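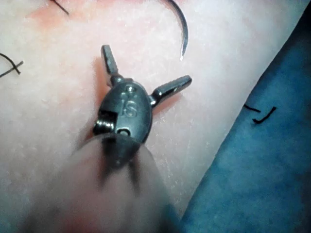 The shop rang before breakfast to say the Skamard wouldn't be ready until the end of the week, and that the rear wheel bearing was worse than they first thought. They want 812 for the job with the alignment included. I asked if the other side needed doing too and was told it could wait until winter.

So I am keeping the loaner, a small Somboon with 4 doors and no trunk to speak of. It drives fine. The seat is too high for me even at its lowest setting, and the wipers come on when I reach for the turn signal. I drove it out to Rurkamthorpe and back this afternoon to drop off the paperwork. The bridge road is still down to one lane. I sat at the light for 22 minutes on the way out and hardly any time on the way home. They started that work in July and the sign said two weeks. The new sign just says August 2024 with no day on it.

Gas was up again at the station by the turnoff, so I only put in half a tank.

Looked at tires tonight. Zandis has a set that would fit the Skamard, but the reviews say they get loud after the first year, and the old ones were loud enough. I wrote down 3 others to ask the shop about. The fronts have more than enough tread left, so I may just buy two and move them around.

Need to get the toll tag out of the glove box when I pick the car up and check that the spare has air. Also return the loaner with the same gas it had, a little over a quarter.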